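How I get a spare room guest-ready in 40 minutes

We've had people staying on and off since August, and I've finally got my turnaround down to something I can do before a cuppa goes cold. Well, two cuppas.

Start with the bed. Strip it, chuck the sheets straight in the wash and open the window while the mattress airs. I leave it bare for as long as I can and do everything else in the meantime.

Next, dust from the top down. Lamp, nightstand, skirting boards, in that order. I use a damp microfibre cloth and nothing fancy - the Grura spray my sister-in-law swears by left streaks all over my bedside drawers.

Then get the rubbish off the floor before you even think about the vacuum. Bobby pins and lolly wrappers are murder on the brush roller, and I've paid $32 for a new belt to prove it. 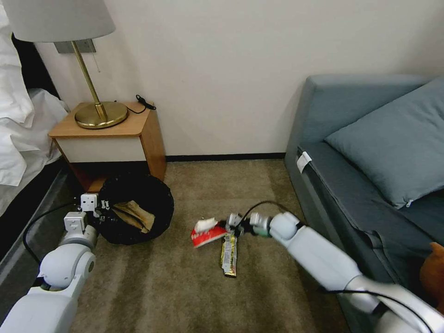 Litter on the carpet, with the wastebasket close by.

Vacuum from the far corner back towards the door, slowly, and do two passes where people walk. If there's a sofa, pull the cushions off and do underneath (I found 3 odd socks last time!).

Make the bed last, so no dust lands on clean linen. Fresh towels on the end, a glass for water, wifi password on a card, and shut the window if it looks like rain.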